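From: Nele Van Hecke
To: skedow-list
Date: August 29, 2021
Subject: Re: [skedow-list] Bananas, bread, and the rest of the freezer question

Teshome wrote:

> I have followed this thread with patience, and I have to ask whether any of you
> bake anymore or whether you just freeze things and talk about it. My freezer
> has 3 bags of black bananas in it, all put there in January with good
> intentions, and my husband has started calling it the morgue.
>
> My real question is this. Every recipe says "very ripe" and leaves it there.
> How ripe? Spotted? Brown? Leaking? I made a loaf on Friday with bananas I would
> call freckled and it came out tasting like a polite sponge. Also it sank. Also
> I used the Pusus pan that everyone here swore by, and half the loaf is still
> in it.
>
> Teshome

Teshome, my sympathies to you and to the half of the loaf still in custody.

I have been on this list long enough to remember the great sourdough quarrel, so I'll say up front that these are the views of one woman with one oven, and the oven leans to the left. Anyone who wants to write to me privately about baking soda can do so. You know who you are, and I still have your last four emails.

Ripeness first. Freckled is for eating over the sink. For bread I want the skin at least half brown, and I'm happier when it's all brown and the banana has gone soft enough that it has to be carried with two hands. A little liquid is fine. If it smells like wine, you have a day. If it smells like nail polish, you had a day, and it was yesterday. Frozen ones are a different animal: they go black in the freezer no matter how young they were when they went in, so the color tells you nothing. This is how people end up with your polite sponge while swearing they used black bananas. Let them ripen on the counter, then freeze them. I expect your January bags are a mixed population.

When you thaw them, do it in a bowl. I say this as a person who once did it on a plate. You'll get a lot of thin brown syrup, and the list is split on whether to pour it off. I put it in a small saucepan and boil it down by half, then stir it back into the mash. It takes five minutes and makes the loaf taste more of banana than the bananas did. My sister says this is fussy. My sister buys hers at the gas station.

As for getting them ripe in the first place, I've tried the paper bag, the paper bag with an apple, the top of the refrigerator, and 25 minutes in a low oven, which gives you a black skin around something soft but not very sweet, like several people I dated. What works is leaving them alone and separated. A bunch in a bowl ripens all at once and bruises where it leans. One by itself takes its time and lets you know.

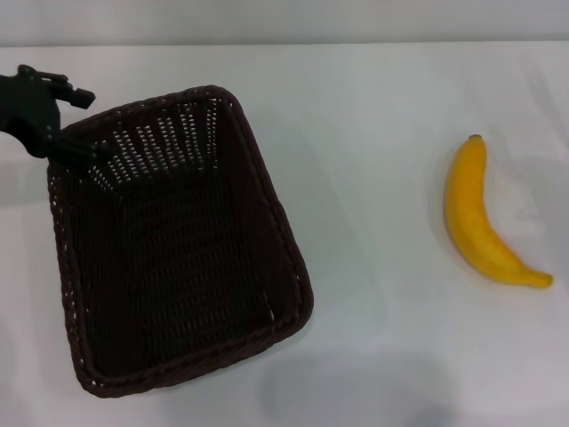 One banana, one basket, and some distance between them.

The basket, in my house, is for the onions and for mail I don't want to open. I know Skultow's bakery newsletter recommends lining a basket with a tea towel and tucking the bananas in like kittens. I did it for a month. I forgot about them under the towel, and the fruit flies did not.

Now the sinking. Nine times out of ten it's too much banana. People have three of them going off, the recipe wants a cup and a bit, and in they all go because it feels wasteful to stop. Weigh it. I went back through my notes and every loaf that fell had more mash in it than flour, by a fair margin. The tenth time it's the door. If you open the oven to check on it before the top has set, you deserve what you get, and I have deserved it often.

I bake at 175 Celsius (for the rest of you, that's 350 on the dial and whatever it feels like inside). Mine takes an hour, sometimes a little over, and it's done when a skewer comes out with a few damp crumbs on it. If it comes out perfectly clean you've made toast. Cover the top with foil when it gets as dark as you like it, which will be well before the middle is ready.

The Pusus pan. I know. I was one of the people who swore by it, and I still do, in both senses. It's a good shape and it browns the sides beautifully, but it needs a sling of parchment up the long sides no matter what's printed on the label. To free the hostage, try setting the pan on a hot wet dishcloth for a few minutes and running a thin spatula down the edge. If that fails, eat it out of the pan with a spoon and some cream, and tell your husband it's a pudding.

For the person who asked last week and whose message I have lost: a loaf comes to some 600 grams of batter in the small tin, and no, you can't double it and use the same tin. I cleaned the oven floor on Wednesday and would like to spare you.

I have no opinion on walnuts that I'm willing to put in writing.

Nele

P.S. Could we please start a new thread for zucchini? It's been under "Re: knives" since last summer, and I can never find the one with the lemon glaze.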